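Clelavine steam press, three months in

Studach wants $70 for this thing, and the box promises "board-free ironing." I was doubtful in January and I'm only a bit less so now. It heats fast enough. The tank holds 11 ounces and runs dry before I finish a week of shirts.

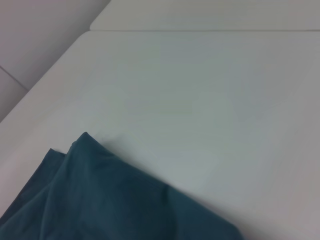 Consuelo Ledesma wrote in to disagree: she gets through a full basket on one fill, on the low setting. Fine, but low did nothing for my collars.

The cord is short and the stand wobbles.
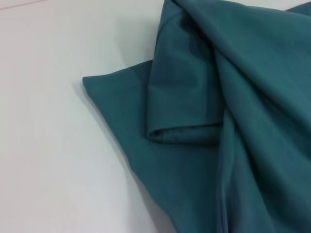

Those 1,458 glowing ratings

I read a good many. Most were posted before the buyer could have descaled it even once. Mine was spitting white flecks by the second Friday.

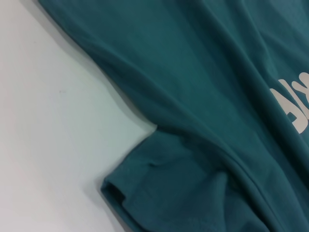
Teal knit, on white.

Haugland sells a plain 900-watt iron for less. It's ugly and heavy, and I reach for it first. 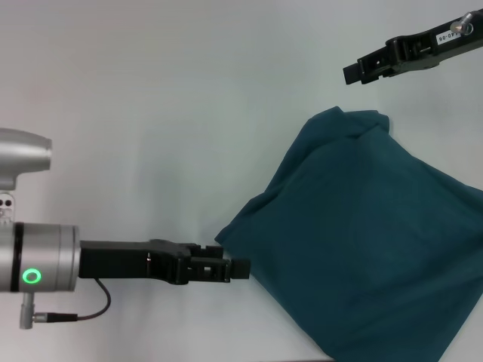

Teal cloth on the tabletop, bunched near the top.

Two stars. Keep the receipt.

Eilif Söderlund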